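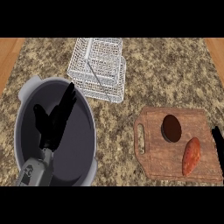 A reader from Siston wrote to us last week wanting to know whether a batter can really be given out when the bails never hit the ground, and whether we might put the answer somewhere her whole team could find it. Well, yes and yes! We get a lot of letters like hers once practice starts up again, so we've gathered the ones that come in most often and answered them as fully as we can. Please don't feel silly if your question is on the list. Most of us in the Hernness Cricket League learned the game as grown-ups, and we asked every one of these ourselves.

Last updated 31/03/2026

So, about those bails?

The bail doesn't have to reach the ground. If it comes completely out of its groove on top of the stumps, even if it then gets stuck between two of them on the way down, the wicket is broken and the batter is out. If it only wobbles and settles back in place, the batter carries on. We had one of these in the Sastbridge game last season and the discussion went on through most of lunch.

What format do you play?

League games are 20 overs a side, with six legal balls to an over. No bowler may bowl more than four of them. Our early-season friendlies are sometimes shorter, depending on who turns up and what the sky is doing, and the two captains settle that between them before the toss.

I've never played. Can I join?

Please do! You'll be put with one of the newcomer groups for your first few evenings, where you'll mostly be throwing, catching and learning to hit a straight ball with a straight bat. People who have played baseball or softball tend to pick up fielding right away and then spend a month learning to bowl without bending the arm. That's fine, and we have plenty of patience. When you feel ready, tell your group leader and we'll find you a place on one of the four teams – Hernness, Sastbridge, Baidoo or Siston – usually whichever is the shortest drive.

What do I need to bring?

Sneakers with decent grip, a water bottle, a hat and sunscreen. The league lends bats, pads, gloves and helmets to anyone in their first season. You will need to buy your own box (the protective cup), and we do mean buy, so please don't ask to borrow one. Whites are only needed for league games, and plain white or cream pants with a white shirt will do nicely until you decide whether you want the real thing.

Do I have to wear a helmet?

When you're batting against a hard ball, yes, at practice as well as in games. The same goes for wicketkeepers standing up to the stumps and for anybody fielding in close. Umpires will stop play until it's sorted out.

What happens if it rains?

If we lose time before the start, the overs are cut equally for both sides. Once a game is under way, each team has to have had the chance to face at least five overs for there to be a result, otherwise the points are shared. The umpires decide when the field is fit, and they look at the bowlers' run-ups as well as the pitch, so a sunny sky doesn't always mean you're about to start. Do stay at the ground until they've made the call. Baidoo has the slowest-draining outfield of the four and we've waited there almost 100 minutes for it to come good, only to get a very nice evening of cricket at the end of it.

How does the league table work?

Two points for a win, one each for a tie or a washout, none for a loss. Teams level on points are separated by net run rate. To work that out, take the runs you scored per over across the season and subtract the runs per over scored against you. One thing that catches people is that a team bowled out early is treated as having used its full 20 overs, so throwing away your last few wickets can hurt you in the table later on.

What are the batting records?

We're asked this more than you'd think, mostly by people who have just made a few runs. The league season record is 333, set by a Sastbridge opener, and there have been 9 individual scores of 100 or more since we began keeping proper books. Anybody who gets to 100 has their bat signed by both teams after the game. If you think we've missed one from the early years, send us a picture of the scorebook page and we'll gladly look into it.

Can my kids come along?

Of course. Children are welcome at every ground as long as they stay behind the boundary rope and somebody is keeping an eye on them. There's a soft-ball session for ages seven to twelve before the Hernness home games, and no sign-up is needed.

Is there anything over the winter?

Indoor nets begin in November and run until the outdoor grounds open again. Places are limited because there are only two lanes, so put your name down early, and let us know if you can't make it so that somebody else can have the slot.

I'd like to umpire or score. Where do I start?

We'd be so pleased to hear from you. Scoring is the easier way in, and you can sit beside an experienced scorer for as many games as you like before taking the book yourself. New umpires stand at square leg first and move to the bowler's end when they're comfortable. Use the contact form and put "umpire" or "scorer" in the subject line, along with the ground closest to you.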